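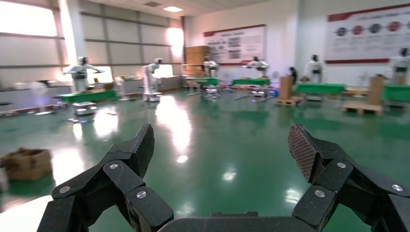
Spent Sunday, October 24, 2021 at the Tolero open day and my feet are killing me, but I have so much to tell you. Thread, sorry in advance! 1/12

First thing, the floor. Green, and so shiny the window light runs right down it in long streaks. I wanted to take my shoes off and slide. 2/12

Then you look up and there are white humanoid robots all through the hall, each at its own station, most of them at green-topped tables. One had its arms straight out to the sides like it was waiting to be measured for a suit. 3/12

Our guide was Kaj Bergmann, who has worked on the arms for years and still gets excited about elbows. Ask him about elbows. Allow 20 minutes. 4/12

The job we watched longest was picking up a folded cloth and putting it down flat. Sounds like nothing. It took four goes, and on the fourth the whole group cheered - me loudest, I think. 5/12

Kaj says the Mendadeck (that's their training software) has 1,007 tries of that one cloth job saved, and 696 of them are failures they kept on purpose. They learn heaps from the bad ones. 6/12

I got to drive one! You move your own hands and the robot's follow a tiny bit behind. I went for a plastic cup and missed it by a mile. My neighbour's kid did it first go, of course. 7/12

Favourite small thing: the grippers. Two fingers, that's it. You start out thinking you'd need five and then you watch two fingers turn a sock the right way out. 8/12

Someone asked when we'll have one at home doing the dishes. Kaj laughed and said he'd like it to cope with a wet plate first. I liked that he didn't oversell any of it. 9/12

There were around 200 of us through over the day, in small groups, so you could stand close and ask silly questions. Mine was whether they have names. They have numbers, but the one by the door gets called Irau by everybody. 10/12

Gripes: the coffee ran out before eleven, and the talk in the side room was hard to hear from the back. Bring a water bottle and sit near the front. 11/12

They're doing another one in November, with the Hallgrímsson crew bringing their walking robot along. I've already put my name down. If anyone wants to share a ride out there, message me, I've got three seats. 12/12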